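Rallik – room and material schedules for small interiors jobs

Hi! This is the readme for Rallik, the set of spreadsheets and text files I use to keep track of finishes on residential interiors projects. I started it when I was still at Presik and kept losing paint codes in my email, and it has grown a lot since then. Last big cleanup was Jan 20, 2018.

What's in the folder

rooms.csv – one line per room, with floor area, ceiling height and which way the main window faces
finishes.csv – 322 lines, one per finish, covering paint, paper, tile, timber and fabric
suppliers.csv – who sells it, lead time in weeks, and whether they'll send a decent-sized sample
notes.txt – my own grumbling, mostly about grout

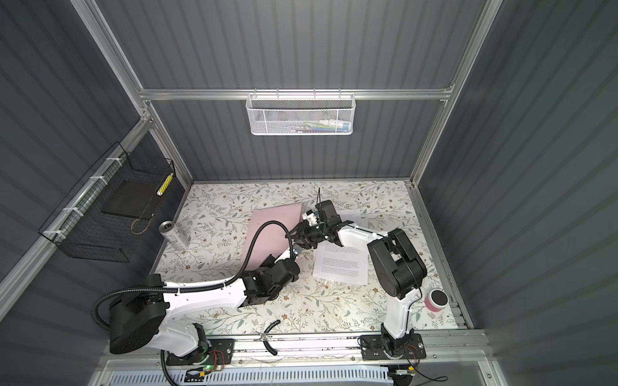

How the finish codes work

Every code is a letter, a room number and a running number, so W-04-10 is the tenth wall finish I looked at for room four. Rejected finishes keep their code and get an "x" in the status column. Please don't delete them! I went back to a rejected wallpaper on the Durkov apartment and was very glad the roll width was still there.

Pattern repeat is in inches, always measured top to top. If the supplier only gives it in centimeters I convert it and put the original in the comments – I've been burned by rounding on a tall stairwell and I still think about it. A half-drop match gets an "H" after the number. Straight match gets nothing.

Paint sheen is written out in full (eggshell, satin and so on), and so is the number of coats I'd allow for when ordering.

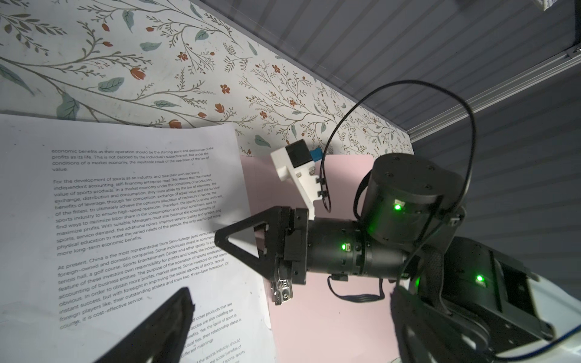 Fabric was added later than the rest, so those lines are patchier. Rub counts are filled in wherever the mill publishes them, and blank otherwise. A blank means I don't know, so don't read it as zero. Cleaning codes are copied straight off the sample tag.

The hallway from the Naciri house is in there as a worked set, with all 6 finishes filled in from first sample to final order, if you want to see what a complete one looks like. Client names and street addresses are taken out everywhere.

Known problems

Prices are old. Treat that column as a way to tell cheap from expensive and get a fresh quote. Some lead times are missing too, mostly for tile, and the fabric tab sorts oddly if you open it in an older spreadsheet program. Saving as plain text first fixes that for me.

Svend Norðdahl sent in a much better way of handling skirting and trim, with the profile in its own column. I've moved 4 rooms over so far and will get to the rest in April – sorry about the mix until then.
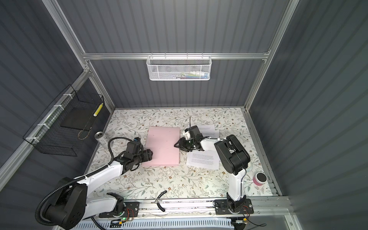

Ayane Kawaguchi

If you use any of this on your own jobs, go ahead, change whatever you like. A credit is nice but I won't chase you for it. Corrections are very welcome, especially discontinued colors, and it helps a lot if you put the finish code in the subject line so I can find it later.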